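Speaker Notes: Choosing Surfaces for Shared Kitchens
Trillmont Housing Association, Spring Members' Meeting
Speaker: Ysaline Marchal, Property Standards Office

Slide 1. Welcome members and thank the Nultthorpe branch for the use of the hall. State that the talk will run 16 minutes and that questions will be taken at the end.

Slide 2. The association manages 135 shared kitchens. Most were fitted at the same time and are now due for new counters. Members have asked that the same standard apply in every building, and the board has agreed to this request in principle.

Slide 3. Color and pattern. Residents who answered the survey favored light, speckled finishes over plain white. Plain white was marked down for showing crumbs and coffee rings between cleanings. Pause before moving on. 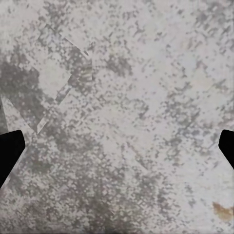

Slide 4. Cost. The price per kitchen depends on the length of the counter and the number of sink openings. Refer members to page 8 of the printed packet. Do not quote supplier prices from the floor, as two bids are still under review.

Slide 5. Schedule. Work would begin in the Brunet building and take around 2 days per kitchen. Residents will receive written notice, and the kitchen on the next floor will remain open to them.

Slide 6. Comment forms are on the table by the door. Completed forms are due at the office by noon on Monday.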